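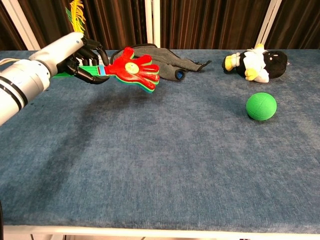

Red and green hand clapper with a small face in the middle.

Family portrait days at our Mitesska studio

Dear customers and friends,

The spring is finally with us, and we are opening the calendar for family portrait days. In March we had many calls from families who wanted grandparents, parents and children together in one picture, and we could not give a place to everybody. For this reason we have now made the sessions a little longer and added more of them in the afternoon.

One family session takes 25 minutes. We kindly ask you to arrive a little before your time, so that the children can look at the lights and get used to the room. Small children are often shy in the beginning. Please do not tell them to smile already in the car - it makes them tired of the word before we start.

What to wear is the question we receive most. You do not need to have all the same shirt. Choose two or three colors which go well together and let each person wear them in a different way. Very thin stripes are difficult for the camera, and big letters on a shirt take the eye away from the face. If grandmother has a favorite dress, she should wear it, and the rest of the family can choose colors around her.

We have two backgrounds for this season. The first is the warm gray which many of you know from the school portraits. The second is new and we call it Clonum, a soft green with a little brown in it. Both can be used in the same session without extra cost, but please tell us when you book, because changing the paper takes a few minutes.

Dogs are welcome in the last session of the day only. Some of our customers have allergies and we must clean the floor after.

The pictures can be seen at the studio or on your own computer after the session. Fereshteh Khosravi will help you to choose, and she is also the person to ask about frames and about albums in the Amini size. Prints are ready in 4 working days. For the large canvas prints please count 2 weeks, as they are made outside of our house.

If you book before the end of the spring season, you receive one set of greeting cards with your family picture, with envelopes. The text on the cards can be in any language you wish - only check the spelling well, we print it exactly as you send it.

To book, call the studio or write your name on the list at the front desk. When you cannot come, please let us know one day before, so another family can have the place.

With warm greetings,
The team of Mitesska

28 April 2019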